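Noditz House - Resident Lounges and Common Rooms
Gallery

Noditz House provides furnished accommodation for 200 residents across 5 floors, with a shared lounge on each level. The rooms are managed by the Presevach Residential Trust, which is responsible for the furniture, the flooring and the day-to-day care of all common areas.

This page presents the ground floor lounge, together with notes on its furnishings and on the arrangements for looking after them. It is intended for current residents, for prospective residents and their families, and for partner organizations wishing to reserve the room.

The ground floor lounge

The lounge was brought back into general use in June, following a review of seating and storage throughout the building. The review was led by Benoît Fleury, Head of Accommodation, and drew on comments received from residents of every floor. Respondents asked for comfortable seating that could be used without reservation, and for a better way of keeping small items together when the room changes over between groups.

The Trust elected to keep the existing upholstered furniture where it remained sound. Fabric sofas of this type are well liked by residents, and ordinary signs of use are not considered grounds for replacement. Pieces are withdrawn only when the frame or the seat support no longer meets the Trust's standard.

Cloth bags were introduced at the same time. They are used for collecting belongings left on the seating, and for carrying remote controls, table games and reading material between the lounge and the storage room. Bags are light, fold flat and may be washed with other household textiles. They are supplied to the Trust by Zerouali, a regional textile firm.
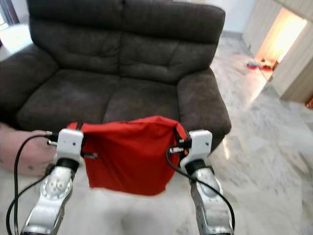 Two-seat sofa in dark brown fabric, with a red cloth bag held open in front of the seats. Ground floor lounge, marble floor.

The floor in this part of the building is pale grey and white marble. Residents are asked to lift furniture when moving it - dragging is not permitted on marble at any time - and to return each piece to its original position before leaving. Felt pads are available from the front desk.

Care of the seating

Upholstery is vacuumed every week, including the seams between the seat cushions and the space behind them. Stitched back cushions are brushed by hand along the seams. Full cleaning of the fabric is carried out by Zina, the Trust's appointed contractor, under a program supervised by Edgars Mets.

Spills should be blotted with a plain dry cloth and reported to the front desk on the same day. Household stain removers should not be applied, as several of them leave a lighter mark on dark fabric. No charge is made for spills that are reported promptly.

Items found during tidying

The lounge is tidied each morning before 6 and again in the evening. Articles found on or between the cushions are placed in a cloth bag, labeled with the name of the room and taken to the front desk. They are held for 17 days. Keys, bank cards and identity documents are transferred to the office safe and released only on proof of ownership.

Inquiries about lost articles should be addressed to Tarek Mahrous at the front desk. Residents are requested to give the floor, the room and the approximate time of their visit.

Reservations and access

The ground floor lounge is open to all residents throughout the day. Groups wishing to reserve the room for a meeting or a family occasion should apply in writing to Ashraf El-Sayed, Common Rooms Officer. Seating may be rearranged by agreement, and any additional chairs must be requested with the application. Food may be served at the tables only.

Comments on the furniture are welcome and may be left in the book at the front desk. They are passed to the Accommodation Office at the end of each month.

Gallery text: Ashraf Tahiri, Presevach Residential Trust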